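Progress report to Vollberg, second period
Project: Teaching two-arm handover by demonstration
Prepared by Skurell, with Simanjuntak as data partner

This period covered work through the end of November. The goal was to collect enough hand-guided and remote-controlled demonstrations of simple table tasks to train a first version of the handover model. We recorded 1,536 demonstrations across 7 tasks. After review, 246 were rejected, mostly for dropped items or gaps in the joint data.
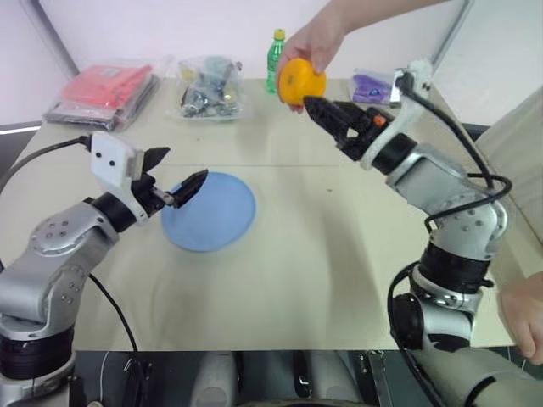 The handover task took more time than planned. Operators had trouble agreeing on when the gripper should start to close, and early recordings were uneven as a result. We now ask the person giving the item to bring it to the open fingers and hold still, as with the orange, while the gripper comes to it. The start and end of each attempt are marked in the log by a key press. Simanjuntak checks the marks the next morning and sends back any that look wrong.

Remote control is still slower than guiding the arm by hand, but it gives cleaner force readings. We plan to use it for the final set and keep hand guiding for practice and for new tasks.

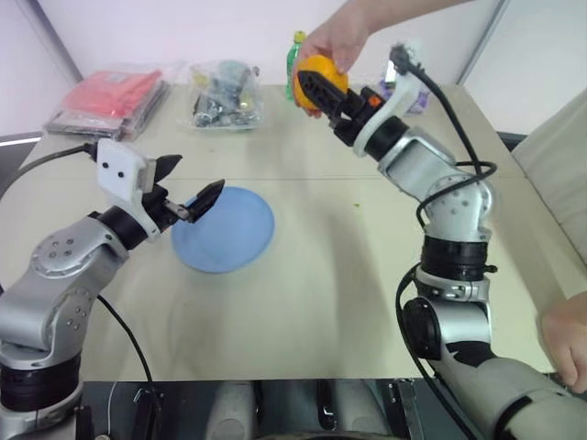 Four operators are now trained. Two of them can run a full session without help. The written guide has been revised once and needs another pass, mainly the section on resetting the table between attempts.

Open items

The spare wrist cables ordered from Stiletti have not arrived. We can continue without them, but a failure would stop work on one arm.

Storage on the recording computer is nearly full. We have asked for quotes and will charge the cost to the equipment line.

Next period we will train on the accepted demonstrations and test with items the model has not been shown. No change to the budget or end date is requested.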